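The passenger seat

Jikau says its software will take the tedium out of driving for a living. The people who drive for a living have noticed that the tedium is what they're paid for.

By Marcela Mikuš

The depot at Bárány opens at a quarter to six, and by six there's a queue for the kettle. Most of the people in it used to be couriers. They still wear the jackets. What they do now is sit behind the wheel of a car that is learning to steer itself, keep their hands close to the rim and their feet close to the pedals, and talk into a microphone whenever something happens that the software ought to have handled better.

The job title is "supervising operator." It came in last May, when the courier firm Cludton signed a deal with Jikau, a software company, to run part of its city delivery work with what both of them call assisted vehicles. The press release promised that no driver would lose a job. I've read it several times and that is what it says. It doesn't say the job would be the same one, or that it would last.

There were 40 operators when the program began. There are 30 now. Cludton's spokesperson described the difference as natural turnover. The operators I spoke to, who asked me to leave their names out, described it as people who couldn't stand it any more.

I can see why. I did a morning in the passenger seat, and I came away with a headache from watching someone else concentrate. A courier in traffic makes a thousand small choices and forgets them. An operator makes the same choices, then has to sit on them and wait to see whether the machine agrees. Brake lights come on ahead and the right foot wants to move. You're trained to let it hover. "It's like teaching your kid to drive," one woman told me, "except the kid never gets its licence and you never get to go home and pour a drink about it."

The route she runs heads toward the old clock tower, past a row of parked cars on one side, with a cycle path alongside the kerb and buses to contend with on the other. She knew it by heart long before Jikau turned up. She can tell you which loading zone is always full and which garage door tends to open without warning. The software has none of that unless someone gives it over, and giving it over is now most of her work.
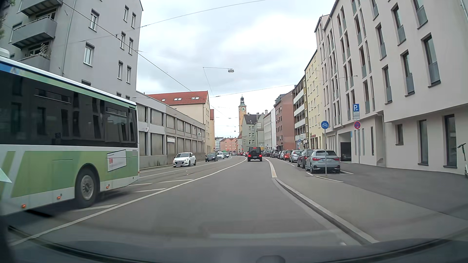

What the numbers leave out

Jikau's favourite figure is 142, the number of kilometres its cars are said to cover between takeovers, meaning the moments when a human grabs the wheel. It's on a poster in the lunchroom. When I asked how a takeover was defined, the answer took two emails and a phone call. If an operator taps the brake and lets the system carry on within a few seconds, it goes down as a "nudge." Nudges aren't on the poster.

Operators nudge all the time. On my ride it happened whenever a van was stopped half in the lane, and twice for cyclists who may have been in no danger at all. Each one has to be explained out loud, then coded on a tablet at the end of the shift. That coding takes around 4 hours a week, and until the spring it was unpaid. It was paid only after the operators stopped doing it and the engineers found they had nothing to work with.

The engineers deserve some fairness here. The ones I met were polite and tired and believed in what they were building. One showed me how the system had improved at giving room to pedestrians near side streets, and the improvement looked real to me. She was also the only person in the building who used the word "replace" without being asked to. Everybody else said "free up."

Free up for what is the question that doesn't get much of a reply. Cludton's plan, as far as it has one on paper, is a control room at its Virnis site where one person will watch several cars on screens. There will be fewer chairs in that room than there are operators at Bárány. Management says the work will be warmer, safer and better for people with bad backs. All of that may be so. I'd only point out that the drivers weren't complaining about their backs when this began. They were complaining about parcel quotas, and the quotas haven't moved.

Back on the street, the hard part of the job looks like very little. You sit behind somebody's big black Mercedes, with tram rails to your left and parked cars to your right, and you stay alert. A courier in that spot might be working out the next three drops. The operator has to keep her mind on the car in front for the whole shift, which is a thing people are bad at, and there's decades of research from cockpits and train cabs to back that up. 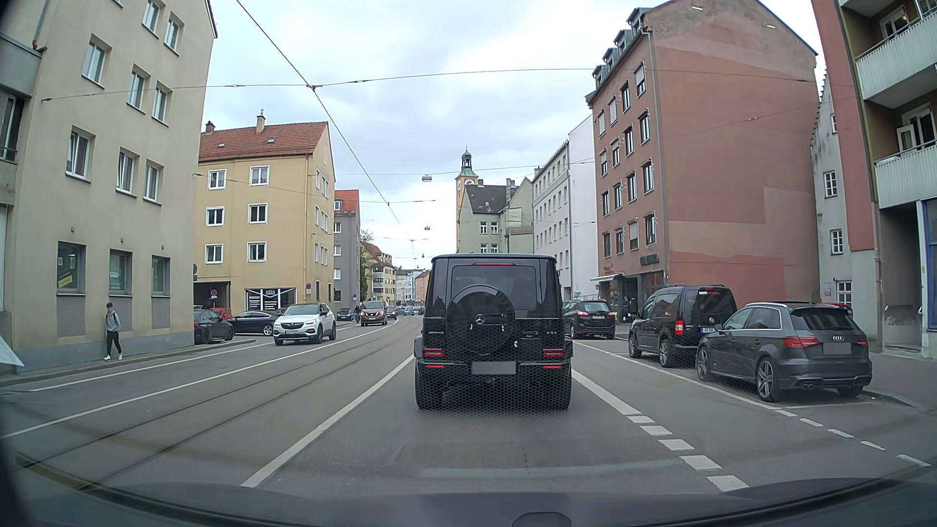

Are the operators paid more than they were as couriers?

Their hourly rate went up slightly, but the per-parcel bonus was dropped. Most of those I spoke to said they take home a little less than before.

The union that covers the depot wants nudges counted, and it wants a say in how the footage and voice notes are used once the operators have moved on. Jikau says the recordings belong to the program. The woman I rode with has hundreds of hours in there, her voice explaining to a computer why she slowed for a van. She has applied for a chair at Virnis. She hasn't heard back, and in the meantime she's on the early run again all next week.

Contact the editors | Letters | Copyright 2023, all rights reserved | Back to top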